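# Desk Sorting Project – Final Report (Group 4)

Zohreh Karimi, Vasco Torres, Tanner Després. Advisor: Lise Beaudoin 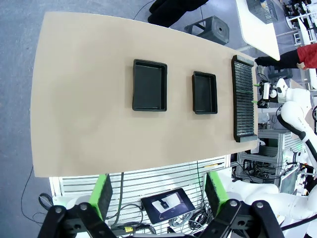

*Fig. 1. The two trays and the slotted rack on the beige table.*

## What we wanted to find out

Shared work tables in the Warnberg building get messy fast. Small parts end up in piles, flat stuff gets stacked and then the thing you need is on the bottom. Our question – does a fixed layout of open holders help people put things back, or do they just dump it all in the biggest one?

We kept it to three holders. Large tray, small tray, rack. All black, so color wouldn't be a hint. No labels in round one, labels in round two.

## Setup

Order from left to right: large tray, small tray, rack near the table edge. Rack lengthwise, pointing away from the person sorting. We tried it crosswise first but people kept reaching over it to get at the trays and knocking cards out.

Items came in a mixed bag, 70 per bag:

- flat cards and thin plates (meant for the rack)
- short screws, washers, clips (small tray)
- everything else, mostly hand tools and adapters (large tray)

Each person got the bag and one instruction, "put this away." Vasco ran the timer, Zohreh wrote down where things went. Tanner reset the table between people and that took longer than the sorting some days.

## Round one, no labels

Large tray won by a lot. Most people used it for tools and then just kept going. The rack confused people, a few asked if they were aloud to use it. One person (Ghislain Nguyen, from the MacDonald lab section) stood every single card in its own slot and then ran out of patience for the screws.

Cards ended up in the rack around 50 percent of the time. Lower than we guessed in the proposal.

## Round two, labels

Same bags, same order, paper label in front of each holder. Cards in the rack went up to 77 percent. Small tray improved too but we lost one page of Zohreh's notes so no number for it, sorry.

Sorting got slower with labels. People stop and read. Not sure that's bad.

## Problems

- Slots are narrow. Thicker plates don't go in without pushing, and some people gave up and laid them on top
- both trays look alike except for size, so people treated them as "big one" and "other one"
- We never tested the reverse order. Should of done this in January when we still had the room
- most of our people were from our own class and knew what the project was about

## What we would change

Move the rack to the middle. At the edge it reads like it belongs to something else. Maybe a divider in the large tray – Lise suggested this early on and we didn't listen. Also a deeper small tray, the screws slide around when you pick it up.

Raw tallies are in the Dedach folder, under "sorting." Round one is the first tab, round two is teh second. Timer sheets still need to be typed up, Vasco has them.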